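**Muster floor soap, item 3429** – by Jellance
Page last updated 2021-09-10

We have been mopping with this soap in our own shop and in our own homes since August, and I am very happy to finally have it on the shelf! Muster is a plain liquid floor soap. It goes in a bucket of warm water, it goes on with a mop, and you don't rinse. The smell is light (a bit of pine, a bit of orange peel) and it's gone by the time you've put the bucket away.

What I like most is how little you use. Four capfuls in a full bucket is plenty for a kitchen and a hallway. I used to pour in cleaner until the water looked serious, and then wonder why my socks stuck to the floor. With Muster I tried the amount on the label, then tried half again as much, and the label was right. More soap only means more wiping.

## What it's good on

- Sealed wood, painted boards, vinyl, linoleum and glazed tile
- Sealed concrete, including garages and workrooms
- Baseboards and stair risers, with a damp cloth and a weaker mix

Please don't use it on waxed floors, which will go cloudy, or on bare unsealed wood. If you're not sure what finish you have, put a drop of plain water in a corner and leave it a few minutes. If it beads up, go ahead. If it soaks in and leaves a dark spot, leave the soap alone and send us a message.

## How we use it

Sweep or vacuum first, and get into the corners. Grit is what scratches a floor, and a wet mop will happily drag it from one end of the room to the other. Move whatever you can lift – chairs, the shoe rack, that box that has been waiting to go to the basement.

Fill the bucket, then add the soap, so you don't get a foot of foam. Wring the mop well. It should feel damp in your hand and leave a thin shine that dries in a few minutes. Work backward toward the door and change the water when it turns gray.

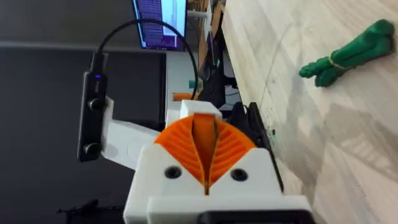
For scuffs from shoes and rubber wheels, put a little undiluted soap on a soft cloth, rub in small circles, and wipe with clean water after. Most black marks lift this way. Old paint drips won't, and neither will anything that has worked its way down under the finish.

Aisling Dunne tested it for us in a rental with very tired linoleum, and her note made my day: "The floor looks like a floor again, and the dog didn't slide." She mops every 8 days or so with the same mix we use here, and she has switched to the Iltora flat mop, which I can also recommend. String mops work too, they just hold more water and need a stronger wrist!

## Sizes and refills

The small bottle is what most people start with. There is also a jug for bigger places, and it comes with the same measuring cap, so the directions don't change. Bring either one back to the counter and we'll refill it from the drum. The cap threads also fit the Doucet pump if you already own one – mine has been on the jug all summer and hasn't dripped.

Store it indoors with the lid on tight. If it gets very cold it may turn thick and milky. Let it come back to room temperature, give it a good shake, and it'll pour as before.

## Small print

Keep away from children and pets. Don't mix with bleach or any other cleaner. If it gets in your eyes, rinse with plenty of water. The full ingredient list is on the back label, and we're glad to email it if you'd like to read it before buying.

Questions about an odd floor? Write to Raelene McKinnon at the shop and tell her what the floor is made of, how old it is and what you've been washing it with so far.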